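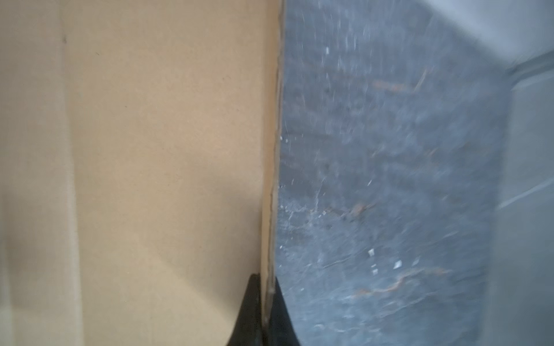

Slide 1. Wrist camera view: cardboard on the left, gripper finger at the bottom.

Leave the title slide up while people find seats. Start when the door stops banging.

Good afternoon. I was asked to review the Brurkix box-handling kit in 23 minutes, which is one minute longer than the Brurkix setup video. I've watched the video more often than I've watched some of my favorite movies.

Point at the slide. Most of what the camera sees on this job is cardboard. Tan, plain, no label on it, no tape. If you came for scenery, the demo of the welding cell is down the hall. Look at the cut edge, though, where it meets the black finger. Everything I have to say about this kit happens at that edge.

(Pause. Drink water.)

What you get for your money. One gripper, two sets of fingers, a wrist camera, a license for the Prima software, and a foam case so nice that three people in our shop have asked to keep it. The arm is your problem. We ran ours on a Sevari, as the brochure suggests. The brochure also suggests that anyone can be up and running before lunch. It doesn't say which lunch.

How we tested. 1020 picks over most of February, all on empty cartons, flat or half folded. We kept the settings at default for the first 100, because that's what a customer would do, and because I hadn't found the settings menu.

The good part. Say this sincerely, they can tell. The fingers are excellent. They're narrow at the tip, so they get in at a board edge where our old suction cups just sighed and let go. Swapping a set takes one hex key, and the key is in the case. I have paid more for kits that left out the key.

The less good part. The camera sits close to the work. Great for seeing an edge, less great for knowing where the rest of the box went. Back to the slide: the board takes up the left half, the gray stuff on the right is smeared, and from this view alone I couldn't tell you the size of the carton. Prima can't either, but it will give you an answer anyway, to two decimal places. Add a second camera overhead. Budget for it now and you'll be less grumpy later.

Also on the slide, the white specks and the orange squiggles. Someone always asks. I don't count them and neither should your vision model. Prima has a setting called Surface Calm that tells it to ignore clutter in the background. Turn it on. It ships turned off, for reasons known to Llorente, who sell the kit over here and answer email in the morning only.

Support. Llorente were polite and slow. Our longest ticket took 22 messages and ended with "have you tried Surface Calm."

(If running late, skip to price.)

Price. Don't read the number out, it's on the handout. Wait for the noise to die down.

Would I buy it? For cartons, yes, with the second camera. For mixed bins, ask me after the next software update. We're keeping ours, and I've got the foam case in my office.

Questions. Repeat each one into the mic, the back row complained last time.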